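We use cookies to remember your reading preferences. Accept / Manage

Reading time: 2 min

4.2 Small cabinets as holding places

Households in the Brumbridge study rarely put things away in a single trip. Of the 398 put-away episodes logged in April, 50 ended with the object on top of a cabinet whose drawers had room for it. We call these held items. They were most common in kitchens where the nearest cabinet stood lower than the worktop.

Harasym's earlier work treated the top and the drawers of a cabinet as separate storage places. Our diaries suggest that people treat them as one. A respondent in household 11 wrote that she opened the drawers first, "to see what I was dealing with", and sorted the top afterwards. Opening both drawers together was common when the top held a mixture of rubbish, crockery and cleaning things, as in Figure 2.

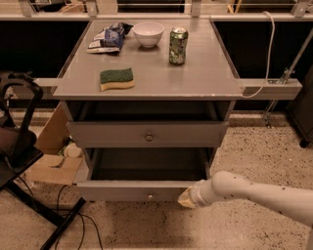
Figure 2. Two-drawer cabinet with both drawers open. On top: crumpled snack wrapper, white bowl, dented drinks can, sponge.

Mixed groups took longer to clear than groups of one kind. Wrappers and cans had an obvious place to go, but it was usually in another part of the room, and bowls were often left until there was something else to carry to the sink. Sponges were the least settled objects in the diaries. Some households kept them in a drawer, some by the tap, and several gave a different answer each time they were asked.

We did not find that deeper drawers led to fewer held items. The Oksanen checklist, which scores storage by volume alone, would have predicted that they did. Section 4.3 looks at how far people walked between the cabinet and the bin.

Related items
Flonelel: a diary method for household tidying
Where the bowls go: notes from the Ellus kitchens
Kyrylo Harasym on drawers and surfaces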